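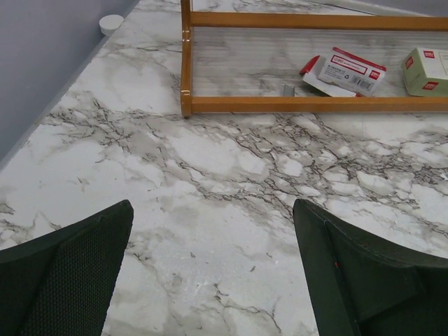

비드턴(Vidton), 8월

비드턴 소재 사무환경 관리기관 코나크(Conach)는 공용 탁자 위 소형 사무용품의 보관 방식을 개편하고, 새 기준을 본관과 별관의 모든 공용 업무 공간에 적용한다고 밝혔다. 개편의 핵심은 흰 대리석 무늬 탁자마다 낮은 나무 트레이를 한 개씩 두고, 낱개로 흩어지기 쉬운 물품을 그 안에 모아 두도록 한 것이다.

코나크 시설운영부가 상반기에 실시한 비품 점검에서는 공용 공간의 소형 사무용품 1,391점이 확인되었다. 이 가운데 200점은 보관 위치가 지정되어 있지 않았다. 시설운영부는 해당 물품을 사용 빈도에 따라 다시 분류하고, 매일 쓰는 물품은 탁자 위 트레이에, 그 밖의 물품은 층별 비품장에 두기로 하였다.

시설운영부를 총괄하는 에바 브레넌(Éabha Brennan) 부장은 “작은 상자나 뚜껑, 집게처럼 크기가 작은 물품은 한번 자리를 벗어나면 다음 이용자가 찾기 어렵다”며 “탁자를 함께 쓰는 사람들이 따로 안내를 받지 않아도 어디에 돌려놓을지 알 수 있게 하는 데 중점을 두었다”고 말했다.

트레이는 밝은 주황빛이 도는 갈색 목재에 광택 칠을 한 것으로, 높이가 낮아 앉은 자리에서도 내용물이 보인다. 회색과 갈색의 가는 줄무늬가 퍼져 있는 탁자 상판에서는 흰색이나 투명한 물품이 눈에 잘 띄지 않는다는 의견이 이용자 설문에서 여러 차례 제기된 바 있다. 코나크는 이를 반영하여 상판과 색이 뚜렷하게 구분되는 목재를 선택하였다. 시범 운영 초기에 검토한 흰색 수납함은 같은 이유로 제외되었다.

포장 상자의 처리 기준도 함께 정비되었다. 종전에는 내용물을 꺼낸 뒤 상자를 바로 버리는 경우가 많아 같은 규격의 물품을 다시 주문할 때 혼선이 있었다. 앞으로는 바코드와 제품 정보가 인쇄된 소형 상자를 내용물이 모두 소진될 때까지 트레이 안에 함께 보관한다. 상자는 인쇄면이 위로 오도록 놓는 것이 원칙이며, 다 쓴 상자는 층별 비품장 옆 회수함에 넣는다. 회수된 상자의 바코드는 재고 담당자가 읽어 다음 주문 목록에 반영한다.

납작한 카드나 받침 포장재는 별도 기준을 따른다. 내용물이 붙어 있는 동안에는 트레이에 둘 수 있으나, 내용물을 모두 떼어 낸 포장재는 당일 업무 종료 전에 종이류로 분리 배출하여야 한다. 종이와 플라스틱이 결합된 포장재는 가능한 한 분리한 뒤 각각 배출한다.

새 기준은 본관 3층에서 먼저 시범 운영되었다. 시범 기간에 탁자를 이용한 직원과 방문자 가운데 91명이 설문에 응답하였으며, 이 중 73명이 필요한 물품을 이전보다 쉽게 찾았다고 답했다. 개선이 필요한 사항으로는 트레이 안에서 작은 물품이 큰 물품 밑에 깔린다는 점, 벽에 붙은 탁자의 안쪽 모서리에 물품이 남는다는 점 등이 꼽혔다.

코나크는 이에 따라 벽면과 맞닿은 탁자의 정리 절차를 보완하였다. 청소 담당자는 하루 두 차례 상판을 닦을 때 벽 쪽 이음매 주변을 함께 확인하고, 그곳에 남은 소형 물품을 트레이로 옮긴다. 용도를 알 수 없는 뚜껑이나 마개류는 폐기하지 않고 비품장 맨 아래 칸의 보관 봉투에 한 달간 둔다. 보관 기간이 지난 물품은 시설운영부의 확인을 거쳐 처분한다.

상판 관리에는 플라시민(Plasimine)의 중성 세정제가 사용된다. 시설운영부는 트레이를 들어 옮긴 뒤 그 밑까지 닦을 것과, 상판의 물기가 완전히 마른 다음 트레이를 제자리에 놓을 것을 담당자들에게 안내하였다. 목재 부분에는 세정제를 직접 뿌리지 않으며, 마른 천으로 먼지를 닦는다. 칠이 벗겨지거나 연결 부위가 헐거워진 트레이는 즉시 교체 대상으로 분류된다.

트레이 제작은 지역 목공업체 치우(Qiu)가 맡았다. 치우는 탁자 크기에 맞추어 길이가 다른 두 종류를 공급하며, 납품 이후의 수리도 담당한다. 코나크는 파손된 부분만 교체할 수 있도록 부재 규격을 통일해 줄 것을 계약 조건에 포함하였다고 설명했다.

공용 공간 이용 교육을 맡은 웨케사 바라사(Wekesa Barasa) 과장은 층별 안내 시간을 통해 변경 내용을 전달하고 있다. 바라사 과장은 “트레이는 개인 물품을 두는 곳이 아니므로 컵, 휴대전화, 열쇠는 올려놓지 않도록 요청하고 있다”며 “물품이 부족하면 옆 탁자에서 가져오기보다 비품장에서 보충해 달라”고 당부했다. 안내 시간은 오전 10시와 오후 3시에 각각 진행되며, 별도 신청 없이 참석할 수 있다.

회의실 내 탁자는 이번 적용 대상에서 제외된다. 회의실은 예약 단위로 이용자가 바뀌고 탁자 배치가 자주 달라지는 점을 고려하여, 기존과 같이 이동식 비품 상자를 사용한다. 다만 회의 종료 후 남은 소형 사무용품은 가까운 공용 탁자의 트레이에 반납할 수 있다.

별관의 적용 일정은 층별로 다르다. 1층과 2층은 8월 중 설치를 마치며, 자료실이 있는 4층은 서가 재배치 공사가 끝난 뒤 설치를 시작한다. 공사 기간에는 4층 이용자를 위하여 3층 비품장의 이용 시간을 오후 7시까지 연장한다.

트레이 배치와 비품 보충에 관한 문의는 본관 1층 시설운영부 창구에서 접수한다. 파손이나 분실 신고는 각 층 비품장에 비치된 신고서로도 할 수 있으며, 작성한 신고서는 비품장 옆 접수함에 넣으면 된다.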